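Subject: Re: [cell-ops] Gripper stalls on the hanging bag task
From: Ilango Palaniappan
To: cell-ops list

Hacer, I got the same stall twice this morning and pulled the logs.

> Hacer Değirmenci wrote:
> The arm closed on a strap instead of the bag body and kept
> pulling until I hit the stop. Force limit never tripped. Is
> anyone else seeing this, or is it only our Nestow build?

It's every Nestow build after the February update. The force limit is read from the Famstead config file, and the update renamed the key. When the key is missing, the driver falls back to its default of 1,000, far above what the rack can take. No warning is written anywhere.

Until Yiğit has a fix merged, please do the following:

- Set the limit by hand at the start of each session and read it back. It should say 10.
- Keep a hand near the stop for the whole approach. I had 2 to 3 seconds between the first strap contact and the rack starting to lean.
- Don't run overnight.

Loose straps on the floor are a separate problem. The planner treats them as background, so a low approach can go right through them. Canan wants them kept in the task, and I agree, but with the limit broken a snag is much worse than a failed grasp. For now I'd start every approach from higher up.

Wrist view from my setup is at the bottom. The orange waist bag on the hook is the target, with more orange straps on the floor under it.

Zübeyde, can you check whether the Esum arms read the same key? I haven't touched those.

Ilango

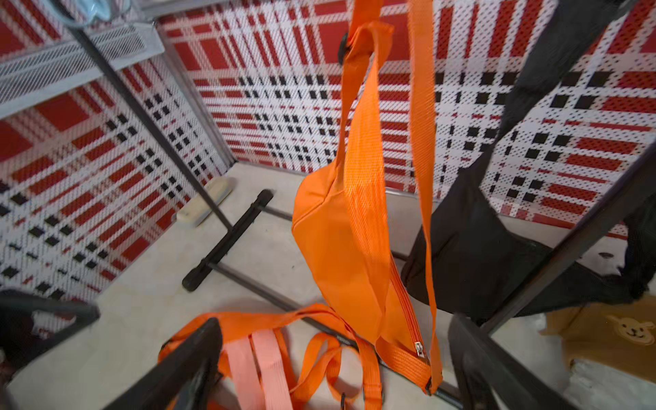
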